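Cleaning artificial fruit and vegetables without dulling the gloss

Vellthorpe
October 26, 2018

I have a set of artificial produce, including an apple, a banana and a chili pepper. Dust sticks to the stems. What removes it without clouding the finish?

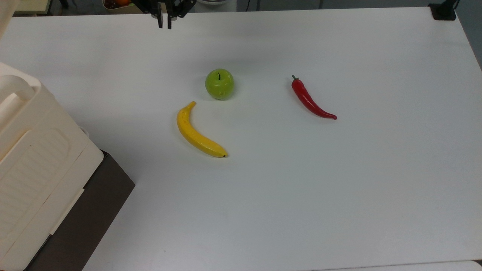
Can they go in the dishwasher?

Keep them out of it. The heat can soften glued stems.

Farnside

Lukewarm water, 3 drops of dish soap, microfiber cloth. Use a dry soft brush on the stems. No acetone.

Uysal

I just wipe mine on my sleeve. Been fine since June.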